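Workshop notebook, Grendness bench
29 January 2018
Entry by P. Krishnan

Subject: working rules for robotic handling inside desktop computers, draft 2 of the Torden procedure.

The purpose of this entry is to record which clauses of the draft were reviewed today and the wording agreed for each. The Wijaya checklist remains in force for manual work and is not altered by anything below.

Clause 1, isolation. The mains lead is to be removed from the computer and the power button held in before the arm is enabled. The person who removes the lead signs the sheet. A second person may not sign on their behalf.

Clause 2, clearance. No part of the gripper is to pass below the top edge of the case until the approach has been run once at reduced speed with the wrist camera view open on the monitor. Bright metal is to be treated as poor visual data. Where glare washes out part of a panel, the operator is to change the lighting or the approach angle before continuing, and the height is not to be judged from the camera alone.

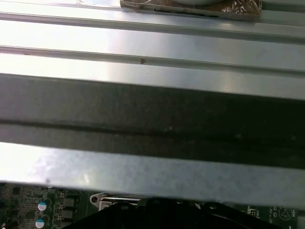 Puspita, I would go further on clause 2. Reduced speed should apply to every approach over a bare board, including repeats, until the tool change log has been closed for the day. A repeat run is where people stop watching. The Stesport site wrote it that way in August and I have heard no complaint about lost time.

The comment is accepted in part. Reduced speed will apply to every approach following a tool change or any movement of the case, and to all approaches in a session where the operator has changed. I have left the remaining repeats at the operator's discretion pending a full week of logs. The colour coding on the speed card will need to be revised to match.

Clause 3, contact. The gripper is not to bear on memory slots, the processor socket or its lever. Permitted contact points are to be marked on the job drawing, form 3305, and the drawing kept at the bench.

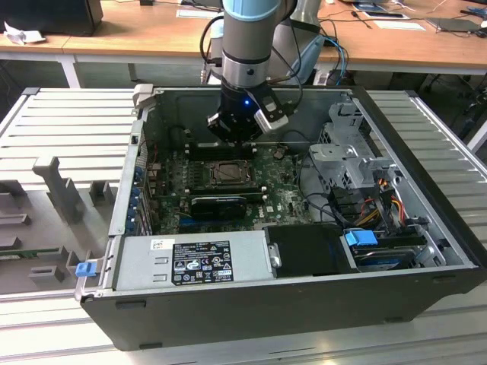

Clause 4, cables. Loose cables inside the case are to be secured clear of the path before the first approach. Cables on the arm are to be checked through the full range of wrist rotation, with attention to any loop that could catch on a drive cage. The draft limited this check to the start of the shift. It now applies after every break as well.

Clause 5, stopping. The emergency stop is to remain within reach of the operator, who is not to handle the case while the arm is enabled. Recovery after a stop begins again at clause 1.

Of the 76 lines in the old procedure, 32 have been carried over without change. The remainder are to be reworded or withdrawn, and I will mark up a copy for the folder.

Outstanding: revised speed card; spare copies of form 3305; confirmation from Stesport of the wording they use for repeat approaches.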